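Eyerusalem Ejigu has owned the same kind of table three times. The first one was round and wobbled. The second was pine and took up most of her kitchen in Jarnley. The one she has now is white and glossy, and she does nearly everything at it: breakfast, bills, mending, and the odd bit of work she brings home from the secondhand shop she runs on Rafferty Street.

"I wanted something I could wipe," she said. "The pine one held on to everything. Jam, ink, candle wax. I sanded it twice and then gave it to my cousin."

The shop is called Renasside. It sells household goods, mostly kitchen things and small furniture, and it has been open since June of last year. Before that she spent 22 years in the office of a moving company, where she saw a lot of other people's cupboards being emptied into boxes.

"You learn what people keep," she said. "They'll throw out a good set of pans and carry one old cup to the next house in their lap."

She doesn't buy sets for the shop anymore. Sets take up shelf space and customers ask her to split them. Single pieces go faster, especially mugs and side plates in plain colors. She prices most of them at 2 dollars. Patterned china can sit for months.

I asked whether she had rules for her own kitchen. She said she had one shelf for mugs, and when it was full, something went to the shop. Plates are stacked next to the stove, and she doesn't mind if they don't match. A light purple one is the one she reaches for when she eats alone.

Her business partner, Nazareno Caputo, joined us halfway through the conversation with a bag of rolls. He handles the deliveries and the toys, a section that started with one box by the door and now fills a wall.

"Stuffed animals are hard," he said. "Some places won't take them at all. We wash every one, and if it doesn't come through the wash we don't sell it. People want them soft. They pick it up and squeeze it before they look at the face."

Last year the shop took in 2,204 items, by his records, and sold a little more than half. The rest went to the church sale in Drandach or stayed in the back room. Caputo would like a bigger back room. Ejigu would like a smaller one.

"If we have room, he fills it," she said.

"Somebody has to," he said.

They disagree about displays too. Caputo likes a table laid as if for a meal, with napkins and glasses. Ejigu thinks that customers are afraid to touch it. She prefers a few things set down with space between them, colors that get along, and a clear top. She tries it out at home first. A mug, a plate, something to eat, something soft for a child to hold.

"That's a table to me," she said. "You can see what each thing is. If you put twenty things on it, you're looking at a pile."

The white top shows every mark, and she cleans it with dish soap and an old cotton cloth. She gave up on sprays when they left streaks. Crumbs she sweeps off with the side of her hand. 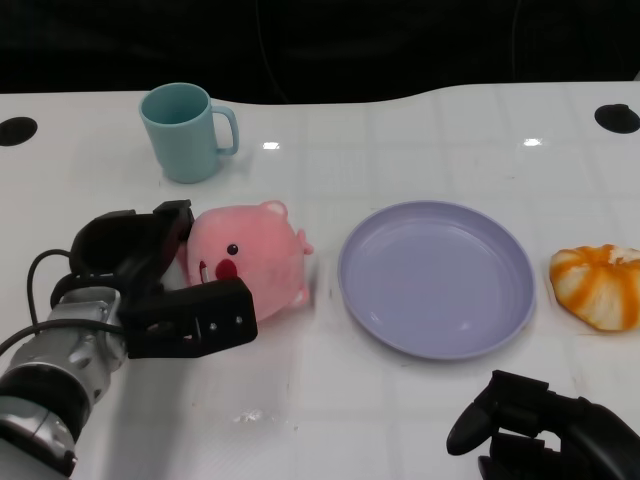

The shop will stay closed on holidays this winter, and donations are still taken at the side door in the mornings. Ejigu asks that people wrap anything breakable and leave the lids with the pots.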